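Rivadeneira Science Pages for Young Readers
Materials and Everyday Objects

How Elastic Cord Holds Things on a Backpack
By Celeste Cáceres
8 November 2025

Many backpacks have a stretchy cord on the outside. It may zigzag across the front panel or make a single loop. The cord is often called bungee cord or shock cord. Its job is to press an object against the bag so the object does not slide off. This page explains what the cord is made of, why it pulls back, and which objects it can hold.

Words to know

Core: the middle part of a cord.
Sheath: the woven cover around the core.
Tension: the pull inside a cord when it is stretched.
Friction: the force that resists sliding when two surfaces touch.
Anchor: a fixed point where a cord is attached.
Webbing: a flat, strong woven strap.

What is inside the cord

A common elastic cord has two parts. The core is a bundle of thin rubber strands lying side by side. Rubber is made of very long molecules that are bent and tangled when the rubber is at rest. When you pull on the rubber, the molecules straighten out. When you let go, they return to their tangled shape, and the rubber becomes short again.

The sheath goes around the core. It is usually woven or braided from polyester or nylon thread. These threads do not stretch much on their own, but they cross each other at an angle, and the angle changes when the cord is pulled. You can see the same thing in a woven finger trap toy. Pull the ends and the tube gets longer and narrower.

The sheath does two jobs. It protects the rubber from scratches and sunlight, and it sets a limit. When the threads of the sheath are pulled nearly straight, they stop the cord from getting longer. A cord that suddenly feels stiff has reached this limit. Do not pull it further.

How hard does it pull?

The more you stretch an elastic cord, the harder it pulls back. At first the force grows fairly evenly. Near the limit it grows much faster.

Suppose a piece of cord is 10 inches long when it is resting. You pull it over a rolled jacket, and now it is 17 inches long. The cord is trying to go back to 10 inches. It cannot, so it squeezes the jacket against the bag. If you use a thinner jacket, the cord stretches less and squeezes less.

If the object is too thin, the cord may not stretch at all. There is then no tension, and the object can slip out. This is the most common mistake people make with a bungee cord on a bag. The fix is to shorten the cord, usually with a cord lock, or to carry the thin object inside.

Where the force goes

A cord cannot hold anything unless its ends are attached to something. On a bag, the cord passes through small loops, rings, or pieces of webbing. These are the anchors. Each one is sewn to the bag, often into a seam, where layers of fabric are already joined. A seam spreads the pull along a line of stitches.

At an anchor, the cord bends and changes direction. The two sides of the cord both pull on the anchor, so it can carry more force than one side of the cord alone. For this reason the stitching at an anchor is usually thick, with many threads close together.

The panel under the cord matters too. Many backpacks have a layer of padding behind the fabric. Padding can sink a little when an object is pressed into it. More of the object then touches the bag, and small bumps on the object settle into the soft surface. 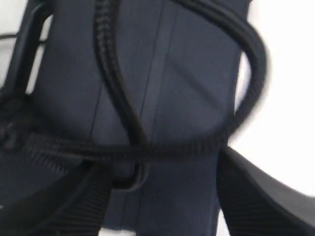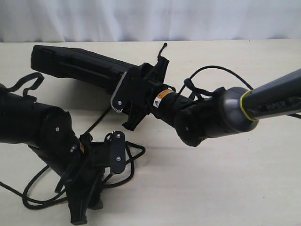 First picture: black elastic cord crossing over itself on navy blue fabric. Second picture: a long black plastic object with shallow grooves along its side.

Shape and grip

Objects have different shapes, and the shape changes how well a cord can hold them.

Long and boxy. A flat side can lie against the bag without rolling. A long object needs the cord to cross it in two places, spaced apart. With one crossing, the object can turn like the hand of a clock. With two crossings, it stays in line.

Round. A ball touches a flat panel at only a small spot. It can roll in any direction. A single cord is a poor choice for a ball. A net works better, because it holds the ball from many sides.

Soft. A jacket or a towel changes shape under the cord. The cord sinks in and makes a dent, and the dent helps keep the cord in place. Soft objects are the easiest to hold.

Smooth and hard. A smooth bottle has low friction. The cord may slide along it when the bag bounces. The cord should go around the narrow part of the bottle if there is one.

Grooves can help, depending on their direction. If a groove runs across the path the object would slide along, and it is wide enough for the cord, the cord can drop into it and stop the sliding. If the groove runs along that path, it does little to stop the object. Very shallow grooves may be too small for the cord to sit in, but they can still give fingers a better grip.

Loops and crossings

When a loop of cord crosses over itself, the two strands press on each other at the crossing point. Friction at that point makes it harder for either strand to slide. This is useful when there is an object underneath. It is less useful when the cord is slack, since a slack loop can catch on a door handle or a branch.

A crossing is different from a knot. A crossing opens when you lift the top strand. A knot has to be untied. If you find a crossing in your cord, lift the loop and lay it flat before you decide that it is knotted.

How to attach an object

1. Lay the backpack on a table with the cord facing up.
2. Pull the slack cord to one side so that the panel is clear.
3. Place the object on the panel. Put the longest side of the object in line with the height of the bag.
4. Lift the cord over one end of the object. Keep your face away from it. A stretched cord moves fast when it slips.
5. Lift the cord over the other end.
6. Tighten the cord lock if there is one. Press the button, pull the cord through, and let go of the button. A small spring inside pushes the parts together and pinches the cord.
7. Hold the bag upright and shake it gently. If the object moves, take it off and start again with a shorter cord.

Heavy things belong inside the bag, close to your back. A heavy object on the outside pulls the bag backward, and your shoulders have to work harder to keep it from tipping.

Try it: measure the stretch

You need a piece of elastic cord with a loop tied at each end, a ruler, a small bag, a hook, and 3 cans of food that are all the same size.

Hang the cord from the hook. Hang the empty bag from the bottom loop. Measure the cord from loop to loop and write the number down. Add one can to the bag and measure again. Repeat with the second can and the third. Keep your feet out from under the bag.

Make a table with the number of cans on the left and the length of the cord on the right. Find how much longer the cord became each time. If the changes are close to equal, the cord is in the range where the force grows evenly. If the last change is much smaller than the others, the sheath is starting to limit the stretch.

Take the cans out and measure once more. Old cord often stays a little longer than it was at the start. The rubber has lost part of its ability to return.

When to replace the cord

Look for broken threads in the sheath, a flat or lumpy section, or a cord that stays loose after you pull it and let go. Check the anchors as well. A loose stitch at an anchor should be sewn before the bag is used again. Replacement cord is sold by thickness, so measure the old one and ask an adult to help you thread the new piece along the same path.

Next in this series: Why Zippers Have Teeth (page 23)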